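From: Huiling Mao
To: droltitz-collect
Subject: Re: Dark clothing in the garment set, and how we cut episodes
Time: 16:10

On the Droltitz list, Cladent wrote:

> We have been through the first batch from your side. The light
> and patterned clothes are fine. The trouble is with the dark
> ones. In a good many clips the garment goes to one black shape
> as soon as it is bunched up, and our labeller can't mark which
> edge is held.
>
> Two questions. Should we drop the dark garments from the set
> altogether? And where do you want an episode to end, at the
> release or when the hand has moved away? Your clips do both.
>
> Also, are you still aiming for 3000 by the end of May?

Taking these in order.

Please don't drop them. Dark clothes are a large part of what people own, and if we leave them out the policy will see its first black jacket in somebody's house. What I would rather do is keep them and be stricter about which ones go in for edge labels. I went back through the dark garments we have and some are much easier to read than others. Anything with a zip, piping or a lining in a second colour gives the labeller a line to follow, even where the rest of the cloth has gone to shadow.

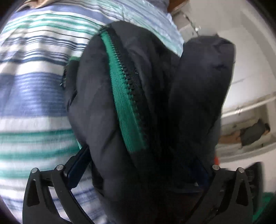

Layug, May. The green zip tape is clear from top to bottom, and so are the teeth for most of their length, but low down between the fingers the cloth is close to solid black. I would accept a clip like this for the grasp label and for the zip label. I would not ask anyone to mark the fold at the bottom. If your tool insists on a value there, use "not visible" and move on. Please don't guess from the frames on either side, as we did that in the pilot and it took a long while to clean up.

For plain black items with no trim, I suggest we keep them in the set but mark them grasp only. There are 42 garments on our list at present and I can send a column showing which are which.

On lighting: we have tried turning the exposure up and it doesn't help much. The dark cloth gains a little and anything pale behind it washes out. A striped or patterned cover under the garment does help with finding the outline, so please carry on using those. Do change the cover between sessions though. If every dark garment is filmed on the same stripes, the model will learn the stripes.

On where to cut: end the episode after the hand has moved away and the cloth has stopped moving. I know our early clips stop at the release. That was my mistake in the first version of the instructions, and Stestano has now corrected the page. There is no need to refilm the old ones. I will tag them so they can be left out of anything that trains on the release.

A few other points while I am writing:

Keep the gripper pads in view for the whole clip where you can. Thick padded clothes tend to swell up over them, and then we lose the contact point. Taking a smaller pinch usually sorts it out.

Each person should do no more than 25 episodes in a sitting. After that the movements get very alike, and it shows in the data.

If a person can be seen in the background or in a mirror, flag the clip. It will go through the blurring step before it is shared, so you don't have to delete it.

Failed grasps are wanted. Mark them as failed and leave them in. We have only 3 tagged as failed from your side, which seems low - I suspect people are throwing them away and starting again.

As for the 3000, yes, that is still the target for May, counting both sites and counting the failed ones. I would sooner arrive short than have the last few hundred all be the same folded T-shirt.

Could you let me know whether "grasp only" can be set per garment in your tool, or whether it has to be done clip by clip? If it is clip by clip I will write something to do it at our end.

Huiling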